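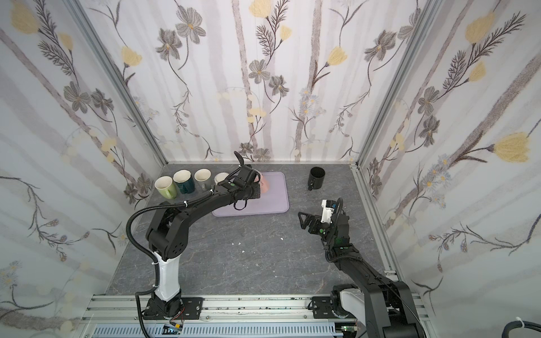 By Ronja Wallin | Machines and Work | February 2, 2024

Alden is a company in the town of Wutham that rents out kitchen things. If a school is holding a fair and needs mugs, bowls and cutting boards, it can borrow them from Alden and send them back afterward. Everything that comes back is washed in large machines. Then it has to be sorted, checked and packed into crates for the next customer.

Washing at Alden was automated a long time ago. Sorting was done by hand until December, when the company began using a pair of robot arms for part of it. This article explains how the arms work, what they can and can't do, and what has changed for the people who work there.

What automation means

Automation means having a machine carry out steps that a person used to carry out. A dishwasher is automation. So is a traffic light. In both cases a person decides ahead of time what should happen, and the machine follows the plan.

A robot is a machine that can sense something about its surroundings and move in response. Many factory robots sense very little. They go to the same spot over and over, and the object they need has been placed exactly there. Mugs coming out of a washer are harder. One may have its handle pointing left and the next may have its handle pointing toward the front. One may be standing partly behind another. The robot has to find each item before it can pick it up.

The parts of the arm

A robot arm is built from stiff sections called links. The links are connected by joints. A joint holds a motor, and the motor turns one link compared with the next. Your own arm has the same plan: the upper arm and forearm are links, and the shoulder, elbow and wrist are joints.

At the bottom, each arm is fastened to a base. The base has to be firm. If it shifts even a little, every position the computer has worked out will be wrong by the same amount or more. At Alden both bases are attached to a metal rail along the front of the work area.

At the other end of the arm is the gripper, which does the job of a hand. It is much simpler than a hand. You have 5 fingers on yours, counting the thumb, and a gripper of this type has 2. They move toward each other to close and away from each other to open. That is enough to hold a mug by its rim or its handle, or to pinch something small lying on a cutting board.

Cables run along the outside of the arm. They carry electric power to the motors and signals to and from the computer. A cable that is too tight will pull when the arm stretches out, and one that is too slack can catch on things. The ridged black tube looping over the left arm's shoulder keeps its cables together, and small ties hold the tube in place.

How the robot finds a mug

The computer receives pictures from cameras. A picture, to a computer, is a large grid of numbers. Each number says how bright or what color one tiny square is. The control program, called Dandov, has been given thousands of pictures in which people marked the outlines of mugs, boards and other items. By comparing, it has built up a set of rules for telling one kind of item from another. This process is called training.

Color alone isn't a reliable clue. A white mug, a dark teal mug and a black mug are all mugs. A lavender cutting board is still a cutting board. The program has to rely on shape as well: a round opening, a curved side, a handle. The walls of the work area have flowers and stems printed on them, and the program must also learn that a printed flower is part of the wall and can't be picked up.

After the program has found an item, it goes through these steps:

1. Work out where the item is and which way it is facing.
2. Choose a place to grip it.
3. Plan a path for the arm that doesn't hit the walls, the other items or the other arm.
4. Move, close the gripper and check whether something is being held.

The last step uses a second program called Gape. It measures how far the gripper has closed. If the fingers have closed all the way, there is nothing between them, and the grip has failed. The arm then opens, backs away and tries again. After 4 failed tries it stops, and a person is called.

Why there are two arms

One arm can pick up a mug and put it down. Two arms can do more. The first can hold a board flat while the second takes something off it. One can turn an item so the other gets a better grip. Two arms can also work on separate items at the same time, as long as they keep out of each other's way.

Keeping out of the way takes a lot of computing. Before either arm moves, the computer checks the space that the whole arm will pass through, elbow included. If the two paths cross, one arm waits. People who watch the machine for the first time often think a waiting arm is broken.

What the robot does in a shift

The arms handle 136 items in an hour on an ordinary day. A trained person at Alden handles roughly three times as many. The robot is slower at every single item, but it can run through the evening, after the day staff have gone home. The crates it has filled are checked in the morning.

Some items are kept away from it. Wine glasses are too thin for the gripper in use now. Large stacked bowls are too heavy. Anything with a sharp edge goes to a person who is wearing cut-resistant gloves.

What changed for the people

Before December, Harsh Sachdeva sorted mugs for most of each shift. He stood at a steel table, turned each mug over to look for chips, and set it in a crate. He now spends about half his time on sorting and the other half as a cell operator. "Cell" is the factory word for the area where a robot works. A cell operator loads items, clears the ones the arms have given up on, and presses the stop button if something goes wrong.

"My wrists are better," he says. "My eyes are more tired. I look at a screen a lot more than I did."

Iolo Pugh repairs the washing machines and has learned to repair the arms as well. He took a course that lasted several weeks. Much of his work on the arms is plain maintenance: tightening bolts, replacing ties that have snapped, cleaning the rails, and checking that each cable is seated in its socket. He keeps a written log, and each fault gets its own line.

Younes Benmoussa works in the evening. His job has changed the most. There used to be a group of sorters on that shift. Some moved to the day shift, and two people left Alden for other work when their hours changed. Younes stayed and looks after the cell alone for part of the night. He says the work is easier on his back and that he misses having someone to talk to. The company has since moved the packing desk closer to the cell, and he shares the room with the packers until they finish.

The workers also asked for a rule about the speed of the day sorting line. They were concerned that people would be told to keep pace with a machine, or that a machine's count would be used to judge a person's count. Alden agreed to keep the two counts separate. The rule is printed on a sheet by the time clock.

Staying safe near a robot

A robot arm doesn't know what a hand is unless it has been set up to detect one. At Alden, nobody reaches into the work area while the arms are powered. The operator presses stop, waits for the arms to come to rest, and turns a key. The key goes in the operator's pocket. While the key is out, the arms can't be started from the computer.

If you visit a workplace with robots, stay behind the marked line on the floor and keep hair and sleeves tied back. Ask before you touch any button, including ones that don't seem to be connected to anything.

Words to know

Base: the part that holds the arm in place.
Cell: the area where a robot works.
Gripper: the part of a robot that holds things.
Joint: a place where a robot arm turns or bends.
Link: a stiff section between joints.
Training: giving a program many marked samples so it can sort new ones.

Bleddyn Craddock checked the technical terms in this article.

Filed under: Machines and Work, Ages 9 to 12, Robots

Related reading
How a Dishwasher Knows When to Stop
What Is a Motor?
Conveyor Belts, From Mines to Supermarkets
A Day in a Bottle Sorting Plant
Why Machines Have Emergency Stop Buttons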